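4.2 Scoops, cups and the size of a helping

The interviews had prepared us for variety, but the kitchen visits in Rarnau were a real delight, and they changed how we think about home measuring altogether. We had gone in expecting to compare scales with cups. What we found was a whole family of private units, many of them older than the kitchens they were used in, and all of them defended with great affection. One baker in Postberg measures flour with a tea glass that has lost its handle. Her daughter uses the same glass for rice but fills it to a painted line, so that a "glass" in that house means two different amounts depending on who is cooking!

Across the 70 households that kept a diary through January, we logged 2,291 separate acts of measuring. Spoons came first, cups second, and scoops third, well ahead of scales. Scoops deserve more attention than they have had in earlier work. Olteanu's account of village baking mentions them only in passing, as something that lives in the flour bin, and we think that undersells them badly. A scoop stays with one foodstuff for years. It is rarely washed up with the other tools, rarely lent, and its size slowly becomes the recipe (Figure 3). 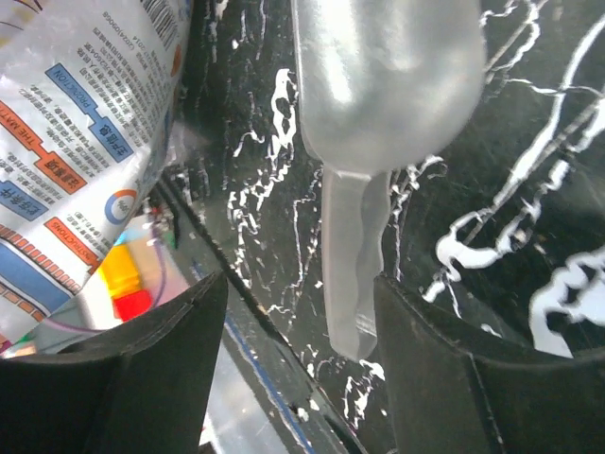
Figure 3. A translucent plastic scoop with a rounded bowl and a wavy finger grip on the handle.

Eleven households told us they had changed a recipe after losing or breaking a scoop, and these stories were among the best we heard. In one, a loaf that had been made every Friday for a generation came out heavy for weeks until a cousin found a matching scoop in a shed. In another the new tool was larger, the family liked the result, and the old recipe was simply forgotten. Neither cook had ever weighed the contents. When we asked why, both seemed to find the question a little odd. The scoop was the weight, so what would the scales be for?

Filling habits turned out to matter as much as size. We had asked each cook to measure flour in the way they always did, and then to do it again after a short break with the radio on. Most people repeated themselves very closely. The spread between cooks was far wider than the spread within any one cook's own efforts, and this held for rice and sugar too. Sugar gave the closest agreement, flour the loosest, which fits what Ovidiu Bratu saw in his trial with school cooks. We would love to see the same test done with lentils, where heaping works quite differently.

Two of the diaries had to be left out of the filling test, both from homes that had moved to the Gavex boxed flour during the month and so no longer measured at all. They are kept in the interview material, and Radymyr Prokopenko's notes on them are used in Section 5, where we turn to how these habits pass from one cook to the next.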